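Thread: I own one dresser, it has three drawers, and I have decided this is the month I learn to fold a sweater. June, when sweaters matter most.

Background for new followers. My method until now was the Wad. You take the garment, you wad it, you close the drawer with your hip. It served me well through two apartments and one wedding.

Then the middle drawer came off its track at 6 a.m. and I had to go to work in the thing I was already wearing, which was pajamas with a blazer over them. Two people complimented the blazer.

So I cleared off the bed. The bed is the only flat surface in my home big enough for a sweater with its arms out. My table is a Hamann, a brand you haven't heard of, and it seats one person who isn't hungry.

First up is pink and ribbed. Ribbed knit is supposed to be the forgiving kind. It has forgiven nothing.
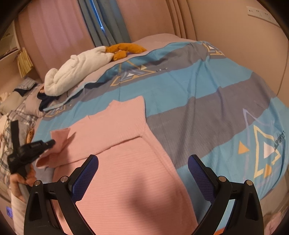 One sleeve over. The cuff has its own plans.

The instructions I'm using are from a laundry blog called Olis, and they say to bring the sleeve "across the body in one calm motion." I have never made a calm motion in my life. I did it in four.

Also the cuff. You lay the sleeve across and it looks great from shoulder to elbow, and then at the end there's this crumpled little mouth hanging open like it wants to say something about your technique.

Olis says to smooth from the shoulder out. I have been smoothing from the cuff in, so that's 31 years of smoothing the wrong way. I'd like those back.

Someone is going to reply "just hang it." I did that once with a green one. The shoulders grew points. I looked like a small building.

Someone else is going to reply "just roll it." Rolling is the Wad with a diploma.

A note on the bedspread. It's striped, and I thought the stripes would work as a ruler: line the hem up with a stripe, fold along the next one, very clever. Except the bedspread has to be straight for this to work, and guess who makes the bed around here.

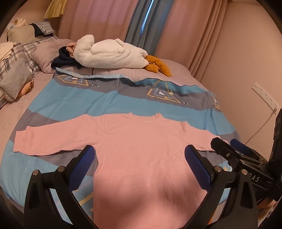
Arms out, collar up top, bedspread less than flat at the far side.

I have a lot of respect for this stage. Arms out is the part I'm good at. If drawers were six feet wide I'd be finished and you'd all be hearing about my discipline.

Time per sweater, according to Olis: 90 seconds. Time per sweater, according to the podcast I had on: one full episode plus the ad for Kavach mattresses, which I now know can be returned for up to 500 nights. I can't say the same for the sweater.

Thing I learned the hard way: sleeves first, then the bottom comes up to meet the collar. If you do the bottom first, the sleeves stick out the sides and you've made a fish.

I made the fish. I kept the fish for a minute. It was a decent fish.

Other thing I learned: the right sleeve and the left sleeve are the same length, and if yours aren't, go back and look at the shoulder. Mine usually has a fold up there that I've been blaming on the manufacturer.

Replies are telling me to buy the Ulel folding board. I looked. It's a piece of plastic that costs $73. I could wad a sweater for free.

Drawer update: the middle one is back on its track. It closes by hand now. My hip doesn't know what to do with itself.

Socks are next and I'm muting replies before I start.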